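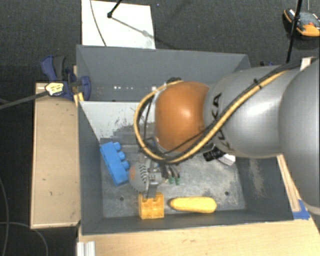

My Aunt's Recipe Box, and Why I'm Still Not Done With It

30th July

I meant to write this weeks ago, and then the tomatoes came in all at once and my sister visited with the boys, and you know how summer goes. But several of you wrote after my last post asking whatever happened with Aunt Lucille's recipes, so let me get myself a glass of iced tea and try to tell it in order.

Some of you will remember that my aunt left me her recipe box when she moved out of the house in Senisthorpe and into the apartment near my cousin. I say box, but it was a box in the way that a closet is a shelf. There was the green tin one that always sat by the stove, and then there were the two shoeboxes that had taken over when the tin one filled up, and then there was a drawer's worth of envelopes, church bulletins and the backs of electric bills, all held together with those thick blue rubber bands that come on broccoli. I drove 576 miles home with the whole business belted into the passenger seat like a toddler!

My first idea was to type everything up and have a nice book printed for the family by Christmas. I got as far as the pickles. What slowed me down was that Lucille wrote recipes for herself and only herself. She knew what she was doing, so why would she write it out? The card for her bread and butter pickles says "the usual amount of sugar, less if Dale is coming." Dale was her brother-in-law and he was diabetic, and he came to nearly everything, so I have no idea if I ever once ate the version with the usual amount. Her peach cobbler calls for a "blue bowl" of flour. I have the blue bowl now, thank goodness, and I measured it, and it holds a little over three cups if you level it off, but Lucille was not a leveler.

So I put the typing away and started cooking from the cards, one at a time, mostly on Sunday afternoons when the house is quiet. It has been slow and I've loved it. I have also ruined some things. The first batch of her molasses cookies ran together into one big cookie, which my husband ate over two evenings without a word of complaint. I called Lucille about it and she asked me if I'd rested the dough, and I said the card didn't say to rest the dough, and she said, "Well, honey, you have to rest the dough." So now that card has a second line on it, in my handwriting, under hers.

That got me thinking about whether I should be writing on them at all. I went back and forth for ages. Sarahí Carrillo, who ran the June class I took on caring for old family papers, was very much on the side of leaving them alone, and she showed us how to slip each card into a clear sleeve and keep the notes on a separate sheet behind it. She is lovely and she knows far more than I do. But Lucille's cards are already full of other people. My grandmother's writing is on a lot of them, and there's a Mrs. Gashi from down the road who corrected the spinach pie in red pen and signed it, as though she expected an argument. If they could write on them I think I can too. I use pencil, as a compromise.

I did buy the sleeves, though, for the really fragile ones. The fudge recipe is mostly butter at this point.

The other thing I've been doing is sorting out which recipes are really ours and which ones came off the back of a package. This was a little bit of a heartbreak. The lemon bars that everybody in my family talks about in a hushed voice, the ones that got brought to every funeral, came from a community cookbook that I found wedged at the bottom of the second shoebox. Page 116, word for word, right down to the pinch of mace. I haven't told my mother. I may let that one go by.

But then some of the plainest cards have been the best surprise. There's one that says only "Supper, hot day" and lists cucumbers, an onion, vinegar, cold potatoes, dill, and an egg if you have it. No amounts and no directions at all. I made it a couple of weeks ago when it was too sticky to light the oven, and I sat down on the back step with the bowl in my lap and was suddenly nine years old with wet hair and a towel around me, waiting for the grown-ups to finish talking so we could go back down to the creek. I had forgotten that dish completely. I couldn't have told you it existed. I ate it three days running, and it is better on the second day, when the potatoes have had time to soak everything up.

If you'd like to try it, go easy on the onion, and slice the cucumbers as thin as you can stand to. I salt mine and let them drain in the sink while I do the rest. Lucille says she never bothered with that, and also that I'm using too much dill.

I haven't given up on the book, but it won't be this Christmas and I've stopped promising. My cousin wants photographs of the cards themselves in it, stains and all, with the typed version on the facing page, and I think she's right, even if it means doing the pickles over again. In the meantime, does anyone know what "a nickel's worth of yeast" would come to? It's for the potato rolls. I've asked Lucille and she says it depends on the year.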